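Wreck claim off Pristano raises more questions than it settles

A private search group says it has found the Skostus, the wartime supply ship that vanished in 1942 with everyone aboard. It has announced this with a press release, a short film and a website that takes donations. What it hasn't yet put out is anything that would let an outsider check.

The group, Varela Marine Search, says its sonar picked up a hull lying upright in deep water about two hours' steaming from Pristano harbour. It gives the length as "roughly 100 metres", which would fit the Skostus. It would also fit a good many of the cargo ships that worked that coast before, during and after the war, several of which are down there too.

Lachlan MacBrayne, who leads the search, told a packed room at the Nullanero town hall in May that he had "no doubt at all" about the find. Asked whether his team had seen a name, a bell, a builder's plate or a gun mount, he said the visibility had been poor and a second trip was planned. Asked when, he said it depended on funding. 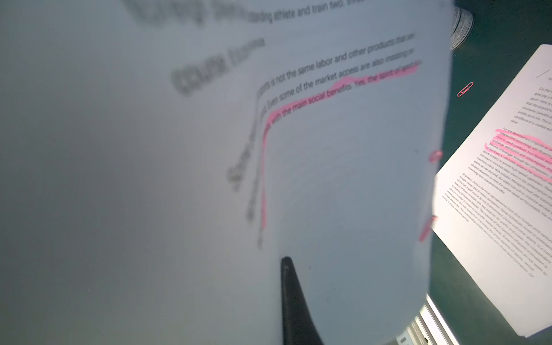 The ship left Nullanero in the winter of 1942 with fuel drums, tinned food and a small army detachment. She was due in four days and never arrived. The naval inquiry sat for two mornings, heard from nine witnesses and decided she had most likely been torpedoed, though no submarine on either side is known to have claimed her. The families got a telegram and, much later, a line on a memorial.

That finding has been argued over ever since. One camp holds that she was overloaded and rolled in heavy weather, and that the authorities preferred an enemy to blame. Varela's release leans hard on this version. It says the wreck shows "no sign of torpedo damage" and promises that the discovery will "rewrite the official story".

Yufang Xue, a maritime historian who has read the inquiry file more than once, isn't persuaded. She points out that the sonar image shown at the town hall covers one side of the hull only, and that the group's own captions describe the stern as buried.

"You can't rule out a hole in the part you haven't looked at," she said. "I'd love it to be her. I've spent years on this ship. But I was shown a grey shape and told to be excited."

She also has trouble with the position. The last radio message logged from the Skostus put her well to the south, and for the wreck to be hers she would have had to turn back without telling anyone. Mr MacBrayne says that is just what a captain in trouble would do. It may be, but there is no record of it, and the group has not said what led it to search that patch of seabed in the first place.

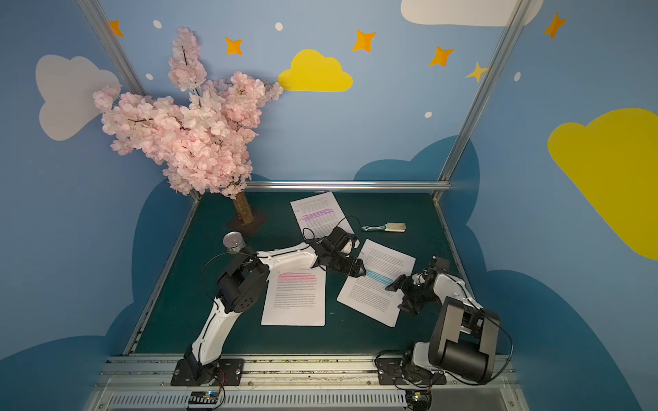

Similar claims have come and gone. Two earlier expeditions named wrecks as the Skostus, and both were wrong. One turned out to be a coal carrier lost in peacetime. The other was never visited again after the money ran out, and its finders still list it on their website as confirmed.

For relatives, that history matters more than the sonar. Tadeusz Rutkowska's uncle was a stoker on the ship. He was 9 when the family was first told, wrongly, that she had been found, and he remembers his grandmother buying a black coat for a service that was called off.

"They ring you up and they're very kind," he said. "Then they ask if you'd like to be in the film."

Mr Rutkowska said he had turned down the film but would go to any proper ceremony, once someone independent had put a name to the wreck. He has asked Varela for the raw sonar files so they can be passed to a university. He has had a polite reply and no files.

Shabani Kinyua, a spokesman for the group, said the exact position was being held back to protect the site from looters – a fair worry, given how many wartime wrecks have been stripped for metal. He did not explain why the files couldn't be shared in confidence. Donors would be kept informed, he said, and a fuller report would be published "in due course".

The federal heritage office has been told of the find and has not confirmed it. Lewis Kerr, a retired navy diver who sat through the town hall meeting from the back row, said he would wait for the bell.

"Ships have bells," he said. "Go and get a picture of it."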